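Keeping Cooked Chicken From Drying Out

Slice the meat only when you plan to eat it. A whole breast holds its juice far better than a plate of strips. Pour the pan drippings over the top and let it cool for up to 30 minutes before it goes in the fridge.
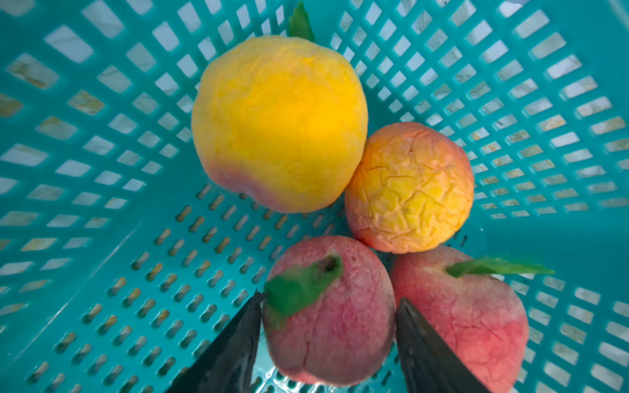

If there are no drippings, a few spoonfuls of broth will do. Thighs are more forgiving – they can be reheated twice without much harm, though I don't make a habit of it. 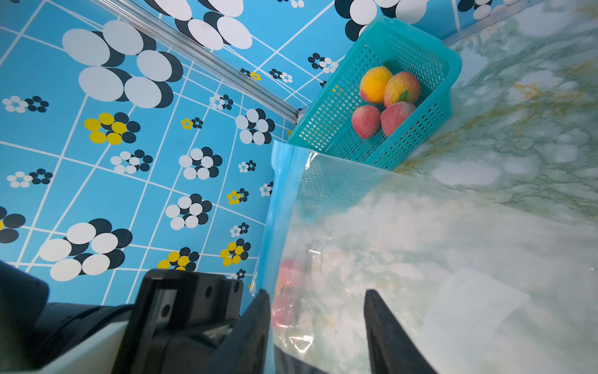 Reheat covered, at a low setting, with a splash of water in the dish. My neighbor Khoa Tiêu uses orange juice and it works fine with dark meat.

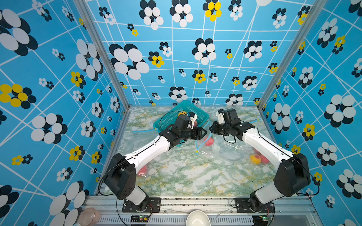
Leftover skin goes soft in the fridge, so take it off and crisp it in a dry skillet for 8 minutes. Drain it on paper towels. For rinsing the salad greens that go with it, a basket with perforated sides like the teal one lets the water out quickly. Salt the skin last.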